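The Arm in the Back Room at Whitcombe

The robot came to the Whitcombe workshop on a pallet, with 73 members on the books and no plan for where to put it. Adi Latuheru had bought it from a packaging plant that was closing. The price was low enough that the seller asked him twice whether he could get it home.

Whitcombe is a shared shop in Clivdale, in a former carpet showroom behind the bus garage. Members pay by the month and get a key. Most come for the table saw or the welder. Latuheru, who fixes elevators for a living, came for the floor space.

"I had it in my garage first," he says. "My wife could not get to the freezer."

The project is called Pliso. The goal is to have an industrial arm pick mixed small parts out of a box, one at a time, and put each kind where it belongs. Factories have done versions of this for years. Latuheru and his building partner, Anwara Khondokar, wanted to see how far two people could get on evenings and a limited budget. So far they have spent $1,362 on top of the arm itself, most of it on cable, fittings and a used power supply.

Khondokar writes the software. She teaches high school chemistry and learned to program from her brother's old textbooks. Her first version treated every part as a flat shape seen from above, and that was fine until two parts touched. The second version looks for edges where a finger of the gripper could fit, and ignores what the part is until it has been lifted.

"Get hold of it first, name it later," she says.

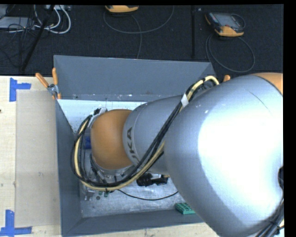
The box took longer than either of them expected. The first one had straight sides, and anything that rolled into a corner stayed there, out of the gripper's reach. Digby McAlister, a retired sheet metal worker who uses the shop in the mornings, told them to slope the walls. He drew it on the back of a parts bag and left it on the bench. They built it that week - the drawing is still taped inside Khondokar's notebook.

Sloped walls solved the corner problem and made another. The arm now had to come down at a steeper angle, and the wrist kept getting close to the rim. Latuheru rewrote the approach so that the gripper comes in high over the middle and only then moves sideways.

Cables were the next thing. An arm like this turns its wrist a long way in both directions, and whatever runs down the outside has to follow. In November a tie came loose during a long run and a connector pulled out. Nothing broke, but it cost them five evenings to find the fault, which turned out to be a bent pin. Latuheru now checks every tie before he powers up.

The shop has rules for Pliso. One person runs it and keeps a hand near the stop. The arm moves at low speed when anyone else is in the room. Trudy McPhee, who handles the lease and the insurance, asked for both rules in writing before she would let the thing be bolted down.

Not every member was pleased to lose the back room. Anahera Merrick used to lay out sailcloth there and now does it in the front, after hours. She has come around some. "I'd like it to hold the other end of the cloth," she says. Latuheru has told her it is possible, but not soon.

Their longest test so far was 700 picks. Khondokar keeps a log of the misses, with a line on each one. Small round parts are the worst, followed by anything with a wire attached, which tends to drag its neighbors along. She is working on a move that lifts a part a short way, waits, and looks again before carrying on.

They have been invited to show the arm at Fandidard, the regional makers' fair, next spring. Getting it there means unbolting it, finding a truck with a lift gate and setting everything up again on a strange floor. Latuheru has priced the truck. Khondokar wants the wire problem fixed before they say yes.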